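New Story Prize for Young Readers Opens With a Welsh Winner

January 7, 2018

Farero, the small press that has been putting out chapter books in twos and threes for years now, has announced the first winner of its Hulla Prize for stories written for readers aged eight to twelve, and it's a wonderful pick! The prize goes to Gwenllian Rowlands for "The Ferry at Bolger," a short novel told in letters between two cousins who have never met.

Farero received 87 manuscripts, a lot for a prize in its first year (and one that was announced with a single post on the publisher's blog). The readers got that down to a longlist of 19, and the list was a joy to go through: ghost stories, a comedy about a school orchestra, a mystery set entirely on a night train, two novels in verse.

Rowlands wrote the book in Welsh first and then rewrote it in English herself, changing a good deal as she went. The cousins' jokes are different in the two versions, and so is the last letter. Farero plans to publish both, with the Welsh edition and the English edition coming out on the same day in June.
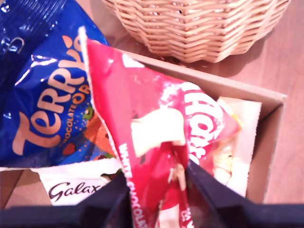
"I wrote the first letter to see if I could do a ten-year-old's voice without cheating," Rowlands said after the announcement. "Then the other cousin had to write back, and she was much ruder than I expected. I followed her from there."

The runner-up is Aroha Partington, whose "Jinen" follows a girl who draws maps of places she hears about on the radio. It's her second book for children, and the opening chapter (free to read on Farero's site) is one of the funniest things I've read all winter. Partington will do her own illustrations, 41 of them, all in pen and ink. The book doesn't have a publication date yet, but Farero says it has bought the rights and would like to have it out before the end of the year.

Both authors will read from their books at an online launch in June. Teachers can sign up their classes, and there will be time for kids to send in questions, which is the part I'm looking forward to most.

Submissions for the second Hulla Prize are open now. Writers must be at least 18, manuscripts can be in English or Welsh, and there is no entry fee. Rowlands will be one of the judges.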